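Office and Records Helper, part time – Plusell, Falby branch

We're looking for someone who likes putting paper in order. Do you straighten the magazines in waiting rooms? Do you own more folders than you need? Then please read on, we would love to hear from you!

Plusell looks after paperwork for small businesses and clubs. People bring us years of invoices, minutes, letters and receipts, and we sort them, label them, box them and keep them where they can be found again. The Falby branch is small (one long room, a back office and a kitchen with a very good kettle) and it has been growing faster than our shelves. At the last stock check we had 2634 boxes on the register, and a new client called Detari is sending us another 256 before December.

What you would be doing

Most of the job is handling file boxes. You take one out of a cabinet, set it on top, go through what's inside, fix the label if it needs fixing, and put it back on the right shelf. Then the next one. It's calm work, and you get to see a messy cabinet turn into a tidy one, which I still enjoy after all this time.

Blue file boxes, which you'll get to know well:
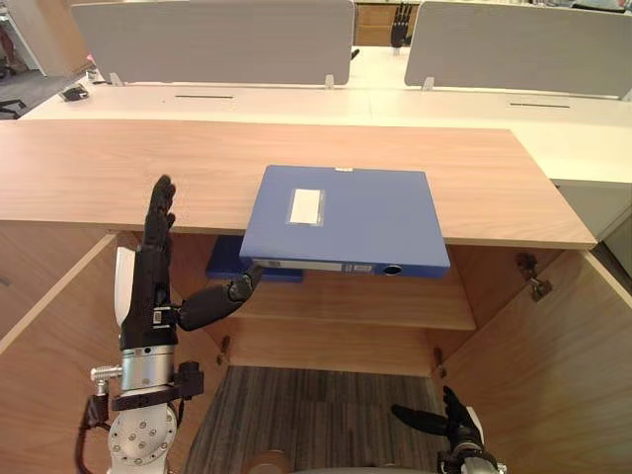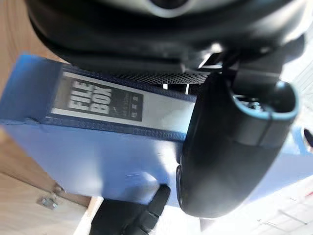

You'd also answer the door, sign for deliveries, and type new entries into Ra, our register. Ra is old and a bit fussy about commas but you'll pick it up in a week. Now and then a client phones in a hurry for one particular sheet of paper, and everybody drops what they're doing and looks. The oldest folder we hold is dated 1885 – a ledger from a seed merchant – and whoever gets this job will be helping to rewrap it.

Hours and pay

Mornings, 8:30 to 12:30, four days a week. We can be flexible on which four, so tell us what suits you. Pay is hourly, on the same scale as the rest of the branch, and you get paid leave from the start. There are 2 places open, so apply with a friend if you like!

What we'd like from you

Neat handwriting, or the patience to use the label printer.
Comfortable bending down to low shelves and carrying a full box across the room.
Able to keep what you read to yourself. A lot of it is private.
Fine with a basic computer form.

You don't need archive experience. Two of our best people came from a bakery and a bus garage. If you've got some, great, tell us about it, especially if you have strong opinions on how to word a spine label (I do).

How to apply

Write a short letter or email to Judite Prata, branch manager, Plusell Falby. One page is plenty. Say a little about yourself, which mornings you could work, and something you've organized that you were pleased with – a garage, a recipe drawer, a stamp collection, anything. We'll invite people in for a chat and a trial hour at the cabinets, paid, so wear something you don't mind getting dusty.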